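Bristley Robot Kitchen Club is looking for people!

Hi all. I run the robot kitchen club at Bristley, and we have a few open spots on the team for the Takano Tabletop Challenge. If you've ever wanted to teach a pair of robot arms to do your chores, keep reading.

Quick background: the challenge is all about tidying up after a meal. Plates go in the rack, mugs go on the tree, food goes in the basket, and you get points for each thing that ends up where it belongs. We entered for the first time last year as team Drindow and came in 5th, which I'm still pretty proud of (we dropped a LOT of plates in practice). Aurelio Varela wrote most of our motion code and he's graduating, so there's a big hole to fill.

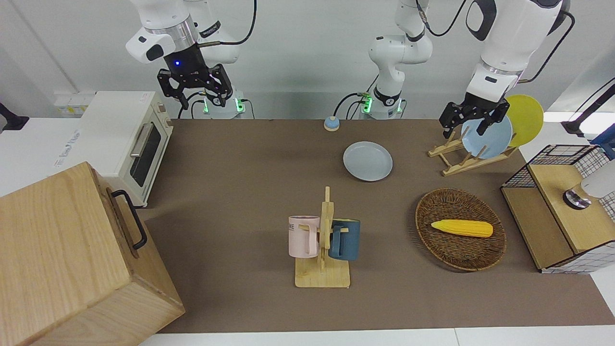 Crisóforo Zavala

Plates are our main headache right now. Getting the gripper around the rim of one that's already standing in the rack is hard enough, and picking one up when it's lying flat on the table is worse. The mugs are more fun — you have to get the handle over a peg without knocking the other mug off. We do all of this with two arms, and getting them to share a table politely is a project all by itself.

What I'm looking for:

Two people who can write some Python. You don't have to be great at it.
One person who likes fixing cables, mounts and fingertips.
Anybody patient enough to drive the arms by hand and record practice runs. Last season we saved 4000 of them and I'd love to beat that!

No robot experience needed, really. I came in knowing how to solder and that was it. Any major is fine, and first years are very welcome.

We meet two evenings a week in the Cárdenas Building, Room 49, and more often in May when the challenge gets close. It's unpaid, but you can sign up for project credit if your advisor says okay, and there's usually pizza.

To apply, send me a few lines about yourself and something you've made or fixed — a bike counts, so does a bookshelf. Come try the arms before you decide, too. Our open session is on 2022-07-09 and you can drop in any time after lunch.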